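Workshop tips: planning for a pair of small bench arms

Posted by Kristine Rivera, 17 December 2019

A few notes for anyone pricing up two small arms for sorting and tidying jobs on a table. The prices are what we paid at Jevstead, in pounds, before delivery.

1. Measure the table first
Draw the reach of each arm on paper and lay it on the top. Allow space for a basket at one side and a clear patch in the middle where things get picked up. Leave the cable enough length to follow the arm when it stretches, and remember it will take up some of the table too.

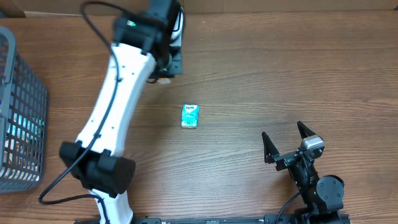 2. Get both prices in writing
Our first quote from Dutis was 3504 for the pair, fitted. Buying the parts and doing the fitting ourselves came to 2351. The gap is real money, but it cost us roughly 22 hours of evenings. If you pay someone by the hour, work that out before you choose.

3. Fix everything to one rail
Two arms clamped separately will drift apart and you'll be setting them up again every week. A single rail along the near edge keeps the spacing the same. Recep Yazıcı cut ours from stock left over from the Fleltmont benches. Ask for spare clamps with the order.

4. The arms needn't match
A larger arm for reaching and a smaller one for close work can be cheaper than two large ones. Check that one program will drive both. Ask the seller to show you, and don't take the leaflet's word for it.

5. Try it with your own things
Take a bag of what you really handle: small boxes, little gadgets, anything with a shiny face. Pointed fingers suit some shapes and slide off others.

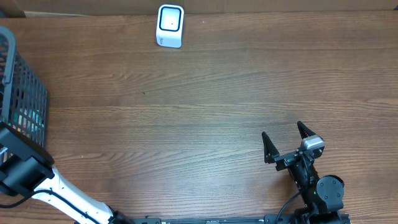

Spare fingers are worth putting on the first order, along with a spare cable for each arm. Başaran charge the same postage for one part or ten. Cengiz Baysal keeps a list of part numbers taped inside the cupboard door, and it has saved us a good few phone calls.

6. Leave something in the pot
Hold back a bit for a second basket, a better lamp and an extension lead with its own switch. We forgot the lead and had to wait until April for the next round of spending.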